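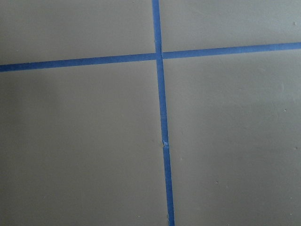
Teaching by hand at the Condlow bench

If you have walked past the Condlow bench this month you will have seen blue tape on the gray top and wondered when we were going to take it up. We are not going to take it up! It marks out the table into four areas, and for the past few weeks it has been the most useful thing in the room, apart from the kettle and possibly Ásdís.

For those who missed the September newsletter, the short version is that we are teaching the arm to sort and set down small parts by showing it how, over and over, with a person doing the moving. One of us sits at the controls and drives the arm through the whole job from start to finish, and the arm keeps a record of what its wrist camera saw and how its joints moved. Do that enough times, with the parts starting in enough different spots, and it begins to get the hang of things without us. We had 136 good runs saved when we closed up before the holidays, and the goal is 400 before we try the longer sorting job that Presley has been asking for so patiently.

The tape is for the people driving. Left to ourselves we all put the parts down in the same comfortable place, a little to the right of the middle, and Hằng Tiêu noticed that the arm had picked up the habit from us and was hopeless anywhere near the left side. So now each driver does 4 runs in one area, moves to the next, and goes round until all of them are done, which makes 16 runs and a very reasonable excuse for a cup of tea. The areas are not the same size and the lines lean a bit. Ásdís Brøndum would like it known that she has a perfectly good steel ruler and was not asked. The vertical line is made of two pieces, with a small crinkle where they meet, and you are welcome to leave it exactly as it is – once half the runs have been recorded with the tape one way, we would much sooner keep it that way to the end.

A few things we have picked up along the way. Slow, steady driving gives far better runs than quick driving, even when the quick ones look more impressive from the doorway. If you fumble a part, carry on and pick it up again, and make a note in the log, as those recoveries are worth having. And please do stop when your hands get tired. Kaczorowski did a marathon session one evening and we ended up throwing out most of the last hour, which was a shame for everyone and especially for Kaczorowski.

We would love some new drivers. You need no background at all, only a free hour and a bit of patience, and Hằng will sit with you for your first round until the controls feel natural (they do feel backward at first, everybody says so). The next open session is Thu 16 January in the Nemulton room, any time after lunch. Put your name on the sheet by the door, or just turn up and we will find you a chair.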